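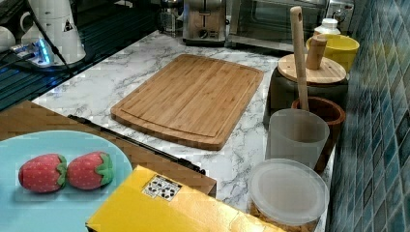

I've been running the Gudia two-finger gripper on our kitchen cell at Stimstead since October, and people keep writing to ask if I'd buy it again. Yes! With a couple of grumbles, which I'll get to.

The cell itself is a regular kitchen counter with an arm on it, and the jobs are the ones you'd guess – toast out of the toaster, lids on and off, strawberries from one plate to another, fetch me the cereal. The gripper comes in a plain carton with the fingers already on, a bag of spare pads and one hex key (lose it and you're off to the hardware store, as I was by 2 p.m. on day one). Opening width is 78 mm, so it'll go around a mug without any drama, and a cereal box too if you come at it from the thin side.

Setup took me one long afternoon. Bolt the Valtonen adapter plate to the wrist first, then the gripper to the plate, and snug the screws crosswise. Do NOT route the cable before you've run the wrist all the way around both directions. I did, and I got to do it twice. Leave a loop you think looks too big and it'll be just right.

Then there's the finger zero. The manual gives it half a page, but I'd do it every morning: close the fingers empty, let them settle, hit save. If you skip it, you won't notice on the big stuff. You'll notice on anything thin standing upright in a narrow gap, where a little drift means the finger comes down on the metal instead of beside it.

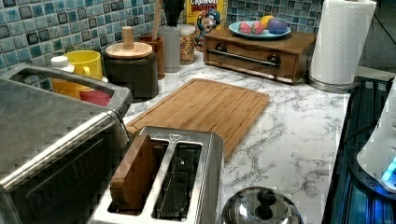 The toaster is the job I use for checking everything else, by the way. Two slots, not much room on either side, and shiny steel all over, so if your camera calibration is a hair out you'll find out quickly. I practice with the toaster unplugged and I'd ask you to do the same, those heating wires are no place for a metal fingertip. Ulla Laitinen, who sold me the arm, told me to start at 22 percent speed and I rolled my eyes at her, and then I went and started at 22 percent speed. Good advice.

Looking after it is easy enough:

Wipe the pads with a damp cloth at the end of the day. No dish soap, it leaves a film and then pot lid knobs slide right out.

Change the pads when the ridges go flat. I get 75 hours out of a set, and the crumbs are what kills them.

Brush out the slide rails once a week with a dry toothbrush. A dab of the Nudton grease after, and I do mean a dab.

Check the wrist screws while you're in there. Mine had backed off a little the first month and I spent a whole evening blaming the software.

Now the grumbles. The status light is on the underside, so I'm forever crouching down to look at it. And the left finger on my first unit stuck half open. Sointu Toivonen on the repair desk talked me through pulling the cover (four screws, keep a saucer handy) and we found a crumb packed in behind the slide. Cleaned it out, put it back together, did the zero again, fine ever since. I'd still like a proper seal on there – maybe on the next version?

If you've got one of these on a kitchen setup, tell me what pads you're using. I hear the softer ones are nicer on fruit but I haven't tried them yet.

22 shares | 2 comments

Related items
Valtonen wrist adapter plate
Gudia replacement finger pads, soft
Nudton slide rail grease, small tube
Cable clips for wrist and forearm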